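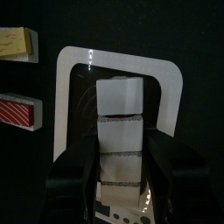
Wrist cam, cube stack between the fingers, white arch behind. September, 14:20.

Sokach cell, gripper check. Fingers back on after the clean, both sides torqued by hand then the little driver. Left one sat proud again – shim out, wiped, shim in, fine. Need to order more shims, last packet is nearly gone.

Zeroed the jaws empty. Closed reading 131, was 128 before the strip-down. Wrote 131 into the Trovis config, old value commented out so dont delete it.

Grip force: tried 300, too much for my liking with four in a column. Down to 100 for now. Jolien H. wants it higher for the fast moves, to be argued over.

Fingertips come up as far as the second cube, top one stands free. Want them about that height, leave the approach offset alone pls.

Cycle counter at 751 when I stopped. Grease on the slide is due at the next strip-down, use the Hullach tube in the drawer, not the clear stuff.

To do:
– cable tie at wrist is chafing, move it back a bit
– ask Jolien Goossens where the spare pads went
– recheck zero tomorow, cold start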